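# Chapter 5: Work Surfaces and the Space Around Them

After reading this chapter you should be able to:

- state the main dimensions that fix the size of a work surface;
- tell apart normal reach, extended reach and clearance;
- choose a surface finish from a short statement of the work to be done;
- explain how the colour of a surface and its surroundings affects visual comfort;
- record an existing workstation in a form that another person can check.

## 5.1 Introduction

Chapter 4 dealt with seating and with the posture of the seated worker. The present chapter deals with the surface in front of that worker, and with the walls, edges and floor that bound it. The two subjects are usually specified together, and errors in one are often blamed on the other. A bench set too high will produce complaints about the chair. A chair with fixed arms will produce complaints about the bench, because the arms strike its front edge before the worker is close enough to use it.

The term *work surface* is used here for any level or near-level plane on which objects are placed, handled or assembled. It covers desks, benches, counters, inspection tables and the tops of low cabinets when these are in regular use for work. It does not cover storage shelves, even where people are in the habit of writing on them. Drawing boards and other surfaces tilted by more than a few degrees are treated in Chapter 6.

Examples are drawn from two sites that appear again in later chapters: the packing and inspection building at Sarbridge, and the smaller repair shop at Hodton. Both were surveyed before and after a change of furniture. The Sarbridge survey was made in November, when daylight was weak for much of the working day, and this should be kept in mind when the lighting results in Section 5.6 are read.

## 5.2 Terms

**Working height** is the height above the floor at which the hands do most of their work. It is seldom the same as the height of the surface. If a worker assembles a part held in a fixture, the working height is that of the part in the fixture, and the surface must be set lower to suit.

**Normal reach** is the area swept by the forearm when the upper arm hangs close to the body. Items used many times an hour belong inside it.

**Extended reach** is the area swept by the whole arm without bending the trunk. Items used now and then may be placed here. Nothing heavy should be, as the load on the shoulder rises quickly with distance.

**Clearance** is the free space needed by the body, the chair and the work. Knee clearance is measured below the surface and side clearance between the surface and the nearest upright. Overhead clearance runs from the surface to the lowest shelf or lamp.

**Enclosure** is the degree to which a surface is bounded by uprights. An open bench has none. A bench against a wall is enclosed on one side, and a booth on three.

## 5.3 Enclosed and open surfaces

Enclosure has effects on light, sound, reach and air movement, and these do not all point the same way. Side panels cut glare from neighbouring windows and keep small parts from rolling off. They also cast shadows, limit the length of work that can be handled, and make it hard for two people to share a task.

At Sarbridge the inspection benches were at first fully open. Inspectors reported that movement in the aisle drew their attention from the work, and panels were fitted to the back and both sides. Reports of distraction fell. Reports of poor light rose over the same period, since the lamps had been placed for open benches and now stood partly behind the new side panels. The lamps were moved forward in a second round of work that had not been budgeted for.

Where panels are to be fitted, the order of decisions should be as follows:

1. Fix the size of the largest item to be handled, including any turning of it.
2. Add side and overhead clearance.
3. Fix the panel height.
4. Place the lamps.
5. Choose panel and surface colours together.

Steps 4 and 5 are often reversed in practice. The result is usually acceptable with matt finishes and usually poor with glossy ones.
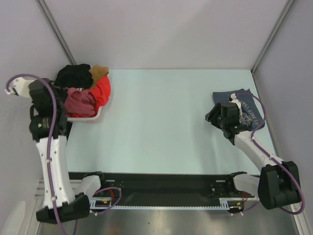

The colour of a work surface should be chosen with the work in mind. A surface much darker than its surroundings makes the eye adjust each time the worker looks up. A very pale surface under strong light can be tiring, and white objects are easily lost on it. Mid to pale tints of low strength are a fair choice for general work. Walls and panels are best kept plain, and close in lightness to the surface without matching it exactly, so that the back edge remains easy to find.

Shiny metal needs separate thought. Brushed and polished metals reflect lamps as streaks or patches whose position shifts with the viewer. On a floor or a lower panel this matters little to a seated worker, but it may trouble a person who approaches on foot. On the work surface itself, shiny metal should be confined to tasks where cleaning needs leave no other choice.

## 5.4 Surface materials

Four properties govern the choice of material: hardness, resistance to liquids, friction and ease of repair. Cost is left out of this list because it depends on quantity and on the date of purchase, and is best taken from a current quotation.

Hardness protects the surface at the expense of whatever is dropped on it. The repair shop at Hodton changed from a hard top to a softer mat over a rigid base after several delicate housings were chipped. The mats are treated as consumable and are replaced when their edges lift.

Friction is easily overlooked. A surface with too little lets parts creep when they are pushed or screwed down. One with too much makes sliding heavy items tiring, and workers will begin to lift them instead. Table 5.1 sets out general guidance.

**Table 5.1 Surface properties by type of work**

| Type of work | Hardness | Friction | Finish |
|---|---|---|---|
| Writing and records | Medium | Medium | Matt |
| Light assembly | Medium | High | Matt |
| Packing | High | Low | Satin |
| Fine repair | Low | High | Matt |
| Wet cleaning | High | Medium | Any sealed finish |

Mixed work should be met by dividing the surface into zones. A single material chosen as a compromise tends to serve each task badly. The Boersma bench, described in Section 5.7, is divided in this way, with a low-friction strip along the front edge and a mat behind it.

## 5.5 Loads and deflection

A work surface must carry its load without visible sag and without passing movement from one task to another. For the benches in this chapter a design load of 1,000 newtons, placed at mid-span, is assumed unless stated otherwise. This allows for a person leaning or sitting on the edge, which should be expected whatever the site rules say.

Deflection is measured at mid-span with the load in place for five minutes. The Fandus trestle, a common type in older workshops, showed a sag of roughly 3 mm under this test when new. After long service the figure was 14 mm, and most of the increase was traced to loose joints in the legs. The top itself had changed very little. Tightening the joints should therefore come before any decision to replace a top.

Vibration is a related matter. Where a bench carries both a source of vibration and a delicate task, separate frames are preferred. A gap between the two tops is of little use if both rest on the same rail.

### Review questions

1. Explain why the height of a work surface and the working height may differ. Give one case in which they are equal.
2. A bench is to be enclosed on three sides. List the measurements needed before the panel height can be fixed.
3. Using Table 5.1, propose a division into zones for a bench used for packing and occasional fine repair.
4. Measure the knee clearance at a desk you use often, and compare it with the seated dimensions recorded in your exercise for Chapter 4.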